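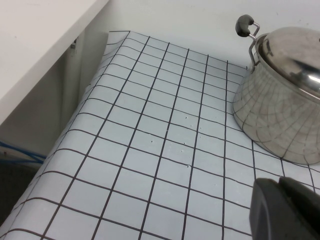
Could you please say somewhere near the top whether the lid is included in the height, a reader wrote to us last May, because I have a low shelf and a lot of hope. Yes, it is, whenever a pot was measured with its lid on, and the column called lid_on tells you which ones those are. We took the hint and moved the answer up here, so thank you, and I do hope the shelf worked out.

Gillcombe Pots and Lids
README and data card

Welcome, and come on in. This is the list of cooking pots, pans and lids kept by the Gillcombe shared kitchen and written up so that other kitchens can borrow it, correct it, or copy the way it's laid out. It began as a page taped inside a cupboard door, and that page began as an argument over which lid went with which pot (the argument is not fully settled, see Known problems). It has grown a good deal since then. If you have ever stood at a stove with a boiling pot and three lids that almost fit, you are exactly the person we had in mind!

What's in it

There are 308 records. One record is one pot or pan, together with its lid if it has one. Lids that have lost their pots get records of their own, with the type set to lid_only, and I'm sorry to say there are more of those than I would like.

Most of the list is stainless steel, in all the usual shapes: straight-sided stockpots, saucepans, and the round-bellied kind with a polished body that shows you everything on the counter in a bent sort of way. There is some enamel, some cast iron, and a small amount of aluminum that was handed down from an older kitchen and that people are oddly fond of. Nonstick frying pans were left out on purpose. They wear out so quickly that we'd be forever crossing them off.

Files

pots.csv is the main list, with 18 columns.
lids_only.csv is the same layout, pulled out for people who are hunting for a lid and don't want to scroll.
words.txt explains the words we use for shapes, handles and finishes.
changes.txt is where corrections go, oldest at the bottom.

The columns you'll use most

type: saucepan, stockpot, casserole, frying pan, or lid_only.

body: straight, bulging, or flared. A bulging pot is wider in the middle than at the rim. Please look at it from the side before you choose, as plenty of pots seem straight from above.

width_rim and width_widest: both in centimeters. For a straight pot these are the same number. For a bulging pot they aren't, and the second one is what decides whether it will sit next to anything else on the stove.

height: from the surface it stands on to the highest point, lid and knob included if lid_on says yes.

handle: loop, long, wire, or none. Wire covers any handle made from bent metal wire, whether it comes out as a round loop or a squared-off bracket.

grip: bare, rubber, wood, or plastic. This is the part your hand touches, and it gets its own column for the good reason that people search by it. A steel wire handle with a rubber grip and the same handle with nothing on it are two quite different things to pick up.

finish: polished, brushed, enamel, or plain.

holds: how much water it takes to the rim. We pour it in 500 milliliters at a time and then top up with a small cup.

notes: anything you like. Dents, wobbles, a lid that sings when the soup is ready. The notes are my favorite part and I won't pretend otherwise.

How we measure

Put the pot on a flat table with a sheet of gridded paper underneath. Dark lines on pale paper are the easiest to follow, and a large sheet is much nicer to work on than several small ones. Our sheets like to curl along the sides and fold themselves up against the wall at the back, and it's worth smoothing them down before you line anything up. A line that bends will give you a width that's wrong, and you won't notice until the lid doesn't fit the number.

Set the pot so that one side of the base touches a line. Read across to the far side, then use a ruler for the last part of a square. Don't try to read the grid off the side of a polished pot. The reflection looks wonderfully clear until you follow a line round the curve, and then it goes everywhere like a spiderweb. I have done this more than once, late in the evening, and written the result down with great confidence.

For the rim, take the lid off and measure from outer edge to outer edge. For the lid, measure the part that drops inside as well as the part you can see from on top. Domed lids should be measured for height while sitting on the pot. Off the pot they rock.

Wipe the paper now and then. Crumbs and specks get under the base, and a pot that's tipped even slightly will read a touch tall on one side.

Where the pots came from

The first batch was Gillcombe's own. After that the Drasow canteen let us spend an afternoon in their storeroom, and they kindly fed us too. The Hegazy list came to us already typed up, in inches, and was converted to centimeters. Those rows have source set to hegazy, and you may want to treat the last digit with a little patience. The columns and their order are borrowed from an older cupboard list called Lumeo, which had the good idea of keeping lids and pots together on one line.

Known problems

Heights in the Hegazy rows don't say whether the lid was on. We've left lid_on blank for those and haven't guessed.

There are 12 records where the lid and the pot are paired only because they have always been kept together. They fit, more or less. They may not have been sold together. Search the notes for the word married and you'll find them.

Polished and brushed get mixed up after years of scrubbing. A pot that left the store shiny can end up somewhere in between, and two people will give you two answers. Go by how it looks on the day you write it down.

The holds column is blank for anything we couldn't comfortably lift when full.

What it's good for

Planning shelves, mostly. Matching stray lids. Finding out whether a pot you've seen secondhand will fit under your extractor. One kitchen used it to work out which of their pots would nest, and sent back a very handsome stack order, now in changes.txt. It won't tell you how well anything cooks. We never tested that, and I have opinions about the aluminum saucepans that I've kept out of the list.

Adding to it

Fill in a row in the same order as pots.csv and send it over. Blank cells are fine. Please don't send a width you remember from the box, go and measure it, even if it means emptying the leftovers first. If your pot has a handle that doesn't fit any of our words, describe it in the notes and leave handle empty, and I'll write back with far too many questions.

Use and sharing

Copy it, print it, tape it inside a cupboard. If you pass on a changed version, say that it's changed, and keep the source column as it is so that Drasow and Hegazy get their thanks.

Still to do: the casserole lids on the top shelf at Gillcombe, and a second go at the three enamel pots whose rims have chipped.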